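Halteo (religious observance)

Category: Religion and Belief > Fasts, Vigils and Local Rites
Reading time: 5 minutes

Halteo is an annual vigil kept in the Nistoveck valley, in which households put food outside the front door at dusk, sit indoors in silence until first light, and then bring the food back in and eat it. It is held in August. The observance has a founding legend, a liturgy, a body of law concerning soup, and a history of disagreement out of proportion to the size of the valley. Its followers number 800, a figure which includes everyone who has ever complained about it.

Origins

Tradition gives the year of the first vigil as 1114, when a hermit named in the texts only as the Guest is said to have walked down from the hill above Arlow and knocked at every door. He was turned away from all of them. In the earlier version of the story he then sat down in the road and blessed the valley. In the later version he sat down in the road and said something else, which the scribes of Arlow Priory chose to leave as a blank half-line. By nightfall the householders had begun to feel uneasy and put out food. In the morning the Guest had gone and the food had not been touched, and this has been read ever since as either forgiveness or criticism of the cooking.

The oldest surviving account was copied at the priory long after the events it describes, by a monk whose spelling of Nistoveck changes from page to page. He appears to have disliked the place. His account is still the one read aloud.

The name of the rite is no clearer. One school derives Halteo from a word for "stay", on the grounds that the Guest ought to have been asked to. Another derives it from a word for "limp", citing the state of the road. Both explanations are taught to children, usually by different grandparents.

The text

The liturgy is known as the Long Asking. It consists of 117 verses, nearly all of them questions addressed to the Guest: whether the road was hard, whether his feet hurt, whether he would take something hot. None of the questions is answered. The reader pauses after each for the length of one breath, and a reader with a head cold can bring the whole thing to a close before the bread is cool.

Verse order has been a matter of dispute. The Arlow recension puts the questions about the weather first, as a matter of ordinary manners. The Mondal recension, kept in the upper villages, opens with the question about his feet and holds that anyone discussing the weather with a barefoot man on the step has missed the point of the story. The two communities have read from separate books ever since. Intermarriage is common and the couples generally own both.

The vigil

Preparations begin in the afternoon with the sweeping of the threshold. The food must be something the household would have eaten anyway. Preparing a special dish is regarded as showing off, and giving the Guest leftovers is regarded as repeating the original offence, so the permitted ground lies between the two and is narrow. Barley soup, flat bread and stewed plums are traditional. A lid may be placed over the soup. The lid has been controversial.

At dusk the eldest person present reads the Long Asking through the open door. The door is then closed but left unlocked, and silence begins. Reading is allowed, as are mending and looking out of the window. Sleeping is forbidden by the text and universal in practice. Infants, midwives and anyone who has stubbed a toe are exempt from the silence, the last under a ruling from Mondal that is quoted more often than any of the verses.

At first light the door is opened by the youngest person able to reach the handle. The food is carried in and shared. Cats are understood to have acted on the Guest's behalf, and no inquiry is made.

Interpretation

Commentators have generally treated the rite as a penance. The valley failed once in its duty to a stranger and makes the attempt again each year, in the knowledge that the stranger is unlikely to come. The Mondal teachers go further and hold that the Guest does come, always as whoever happens to be passing, and that a household which lets a neighbour walk by unfed on the night has kept a vigil for nothing. The practical result is that people in the upper villages tend to go for a walk at suppertime.

The modern writer Aníbal Arango, whose handbook The Unlocked Door is the nearest thing the observance has to a standard work, argues that the silence matters more than the food. "Anyone can put out a bowl," he writes. "It is much harder to sit in a room with one's relations and not explain what they have done wrong with it." The handbook was poorly received in Arlow, where it was felt he had particular relations in mind.
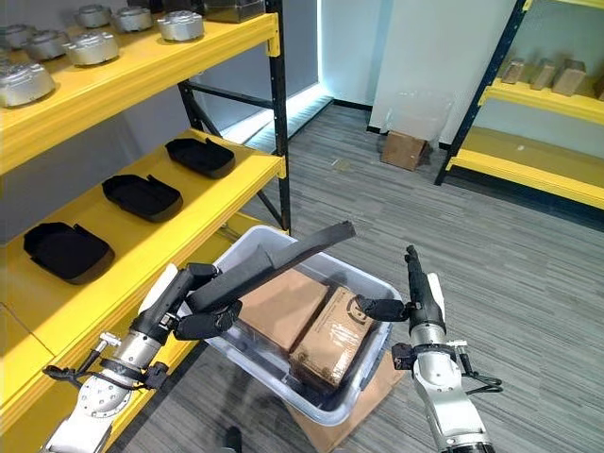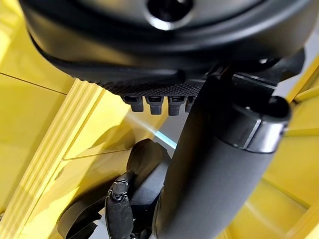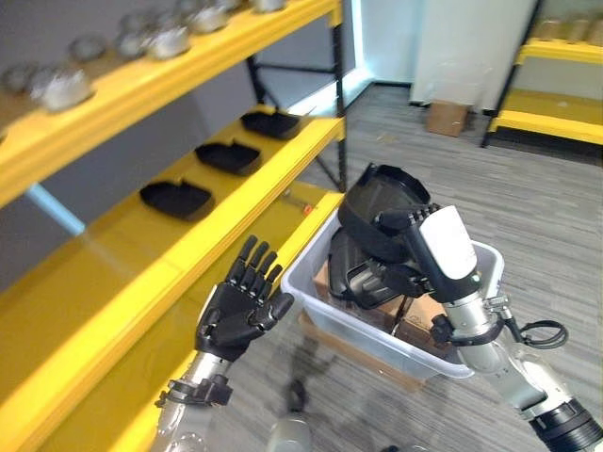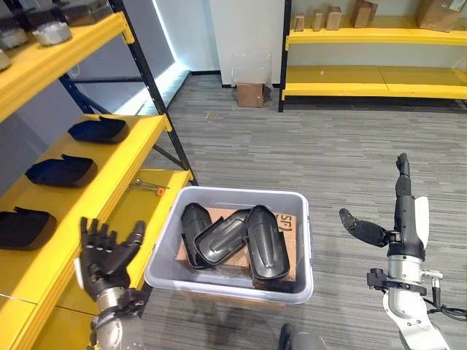 The setting out of the bowls is governed by a short code called the Rule of the Step. It asks for 3 vessels, plain and without handles, for soup, bread and fruit. They are to stand in a single line, with equal space between one and the next, so that no dish seems to be pressed upon the Guest ahead of the others. The spacing is much like that of the black trays on the middle shelf in the third picture, and the trays, being shallow with rounded corners, would satisfy the Arlow rule on shape as well. Plastic is another matter. Arlow permits it without enthusiasm, while Mondal holds to fired clay and regards the question as closed. Bowls that are chipped may be used, provided that the chip faces the house.

Outside the valley the vigil is kept by a handful of families who have moved away. Those living in flats put their bowls in the shared corridor, where the food is quite often gone by morning. The Long Asking makes no provision for this. Arango advises a second helping.

Related articles

The Arlow Recension
Mondal, teachers of
Threshold rites and doorstep offerings
Silence as a religious discipline
The lid dispute
Hermits in valley legend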